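August 11, 2019
Workshop notebook, adhesives bench

Second week of the edge trim adhesive comparison. Welico is the hot melt we have always used, Zarnel is the two-part, Lillent is the water-based one that came in May. All strips cut from the same roll, bonded to the same board stock, left overnight before pulling.

Peel results from this morning, cycles on the flex jig before the first lift at a corner:
Welico 2,949
Zarnel 3,439
Lillent stopped at 44, bad glue line, do not count it

The Lillent strip came away clean with the adhesive still on the board side. I think the trim was not wiped down first. Repeat with solvent wipe and a full hour of clamp time. The can says 60 minutes and I gave it less than that.
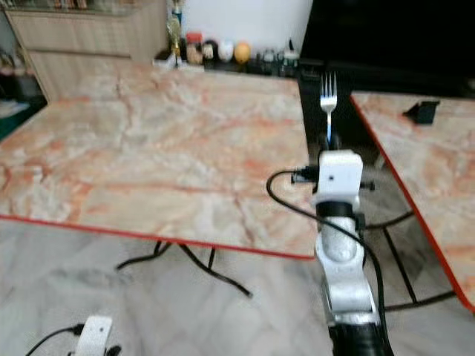

Marble-pattern tops, red-orange edge band.

Corners are where everything goes first. On straight runs there is little to choose between Welico and Zarnel. Around a tight corner the Welico creeps back if the band is bent cold. Warming the band before bending helps, but I have not written down a temperature yet. Need the probe back from the other bench.

Zarnel squeeze-out is a nuisance. It has to be scraped while still rubbery, and if you miss that window it takes the gloss off the top along with it. Masking tape on the face worked on two samples and left residue on the third. Try the low-tack tape.
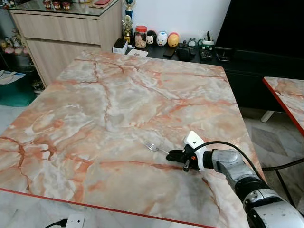 Surface wear

Separate question from the trim but the same tops. Ķēniņš sent the rub pads in the wrong grit, so the abrasion run is on hold. Ran the stain set in the meantime: tea, vinegar, cooking oil, turmeric. Tea and oil wiped off. Turmeric left a yellow ring on the pale part of the pattern, fainter after dish soap. Vinegar no change I could find under the lamp.
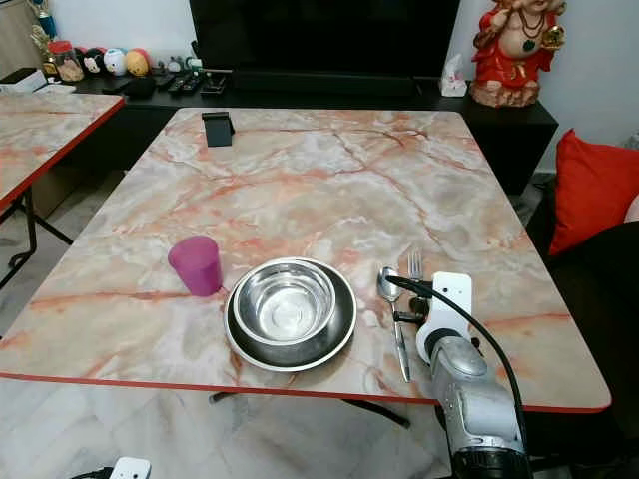 Pink cup, steel bowl on plate, spoon.

To do: recut Lillent strips, reorder pads, order low-tack tape, log band temperature at the bend. Jig counter sticks when it rolls over to a new thousand, so check it against the timer before writing anything down.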